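Search this site
Search for: Go

Waiting Between Episodes: How Viewers Guess What Comes Next
Media Studies project report, draft 2

Why this topic

Weekly shows get people guessing. Shows dropped all at once mostly don't, or they guess for one night and then it's over. Wanted to see if that holds up using one show we could follow from start to finish. Picked Gatitz, the harbor crime drama on the Dasell streaming service, third season. Two rival families, one missing ledger, lots of people staring out of windows.

What we did

Collected posts from the Ekeck fan board for the whole season. 2,958 posts in total. Threw out reposts, one-word replies and anything on casting gossip — left us with a bit over 2,000 to read. Each one got sorted into a type of guess: who dies, who is lying, who ends up with the harbor, or "other". "Other" got too big and we should of split it earlier.

What we found

Most guesses were about who dies. No surprise. The guesses about lying were longer and better argued, with people quoting lines from season one to back them up. Posting went up right after each episode, fell off, then climbed again when the preview clip came out in the evening.

After the Urrutia episode (the one where the uncle comes back) the board changed a lot. Before it, fans mostly wanted the oldest son to win. After it, hardly any did. 39 posts called the uncle's return before it aired, and nearly all of those pointed to the same short phone call in the opener. So the clue was there. Most people missed it, us included.

Guesses about the ending were mostly wrong. Only 3 posts had both the ledger and the fire right. Two of those came from the same user.

Problems

One show, one board. Fans who post are not the same as fans who watch. Sorting was done by hand and we didn't always agree on sarcasm — some posts got moved twice. No real comparison with an all-at-once show, ran out of time. That was ment to be section four.

Next

Same sorting on a full-season drop, fewer categories, start in January so there is time to check the coding.
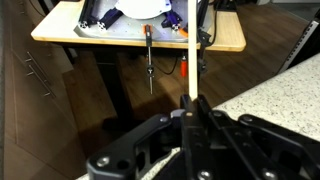
Fig. 1. Gripper holding a thin, pale wooden stick.

Recent reports
Laugh tracks and when they stopped
Opening credits: skip or watch?
Recaps as homework
Local radio drama, a short history

Contact | Copyright Student Projects Page | Back to top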